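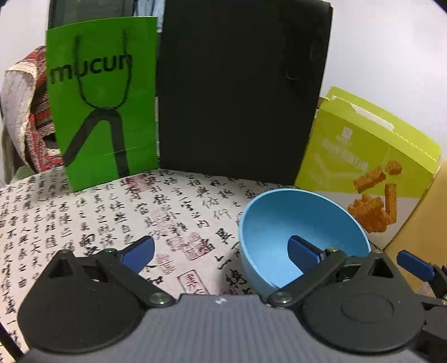
에르나리, 핸드헬드 그리퍼용 손끝 패드·카메라·컨트롤러 비교 시험 결과 공개

로봇 말단장치 평가 업체 에르나리(Ernari)는 핸드헬드 그리퍼에 장착하는 손끝 패드, 손목 카메라, 개폐 컨트롤러의 조합을 비교한 시험 결과를 1월 공개했다. 시험은 가정용 식기를 집고, 옮기고, 쌓는 작업을 대상으로 했으며 총 1549회의 파지 시도가 기록됐다.

비교 대상은 드로르닉(Drornik)이 공급한 손끝 패드 4종과 오스틱스(Ostix)의 컨트롤러 펌웨어 두 가지 버전이다. 카메라는 동일한 센서에 화각이 다른 렌즈를 바꿔 끼우는 방식으로 시험했다. 패드, 렌즈, 펌웨어를 조합한 시험 조건 가운데 중복되거나 기계적으로 간섭이 생기는 구성을 제외하고 21개 조건이 최종 분석에 포함됐다.

시험을 총괄한 비말라 카이말(Vimala Kaimal) 책임연구원은 "패드 경도와 카메라 화각은 보통 따로 선정하지만, 그릇처럼 안쪽 면이 곡면인 물체에서는 두 항목의 영향이 분리되지 않았다"며 "손끝이 벽면에 닿는 순간을 영상에서 확인할 수 있는지가 후처리 단계의 라벨 정확도를 좌우했다"고 밝혔다.

시험 항목과 판정 기준

작업은 단일 그릇 파지, 기울어진 그릇 바로 세우기, 2단 적재, 적재 해체로 구성됐다. 파지 판정은 손끝 개폐 폭, 물체 이동 여부, 파지 후 3초간의 유지 상태를 함께 반영했다. 작업자는 조건마다 동일한 순서로 작업을 수행했고, 조건이 바뀔 때마다 개폐 폭의 영점을 다시 맞췄다.

2단 적재는 패드 간 편차가 가장 크게 나타난 항목이다. 위쪽 그릇의 자세가 아래쪽 그릇의 테두리 높이와 간격에 의해 결정되므로, 놓는 순간 손끝이 벌어지는 속도가 결과에 직접 반영된다. 시험 배치는 파란색 플라스틱 그릇 두 개를 나란히 두고 세 번째 그릇을 두 테두리 위에 걸쳐 올린 형태이며, 식탁보에는 검은색 서예 글자와 붉은 인장 무늬가 인쇄돼 있다. 에르나리는 이와 같은 고대비 무늬를 영상 기반 위치 추정의 특징점 확보 조건으로 분류하고, 무늬 없는 바닥에서 얻은 결과와 별도로 집계했다.
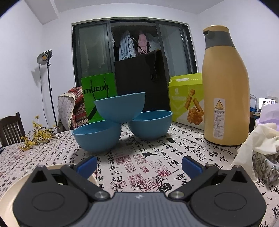
손끝 간격은 적재 전후의 화면을 비교할 때 기준값으로 사용됐다. 렌즈별 평가에서는 양쪽 손끝이 항상 화각 안에 남아 있는지를 먼저 확인했다. 파란색 고무 패드 두 개가 서로를 향해 기울어져 있고 그 사이로 공간이 확보된 상태에서는 손끝과 적재물을 한 화면에서 함께 판독할 수 있다. 화각이 좁은 렌즈는 물체의 테두리를 더 크게 기록했으나, 개폐 폭이 커지면 패드 바깥쪽 모서리가 화면에서 벗어났다.

주요 결과

연질 패드는 그릇 안쪽 벽면을 따라 접촉 면적이 넓어져 파지 유지 항목에서 우세했다. 반면 놓기 동작에서는 패드가 테두리에서 늦게 떨어지는 현상이 관찰됐고, 적재 항목의 순위는 경질 패드가 앞섰다. 중간 경도 패드 두 종은 항목별 순위 변동이 작았다.

컨트롤러 비교에서는 개폐 명령과 영상 프레임의 시각 동기 방식이 주된 차이로 확인됐다. 신규 펌웨어는 프레임마다 개폐 폭을 기록하고, 기존 펌웨어는 일정 주기로 기록한 값을 보간한다. 빠르게 손끝을 벌리는 구간에서 보간값과 실측값의 차이가 커졌으며, 해당 조건 가운데 7개는 재측정을 거쳤다.

기구부를 담당한 아슈윈 아차리(Ashwin Achari) 선임은 "피벗부 나사의 체결 토크를 조건마다 점검하지 않으면 패드 차이와 링크 유격을 구분하기 어렵다"고 설명했다.

후속 일정

에르나리는 데 루카(De Luca)와 공동으로 동일한 손끝 패드를 고정형 로봇 팔에 장착해 재현 시험을 진행할 예정이다. 핸드헬드 시험에서 얻은 궤적을 로봇 팔에서 재생하고, 접촉 시점의 오차를 비교한다. 유리 및 도자기 식기는 이번 시험 범위에 포함되지 않았으며 후속 시험에서 다룬다.

조건별 집계표와 판정 기준서는 에르나리에 요청하면 받을 수 있다.

문의: 에르나리 기술홍보 담당 샤이마 벤무사(Shaimaa Benmoussa)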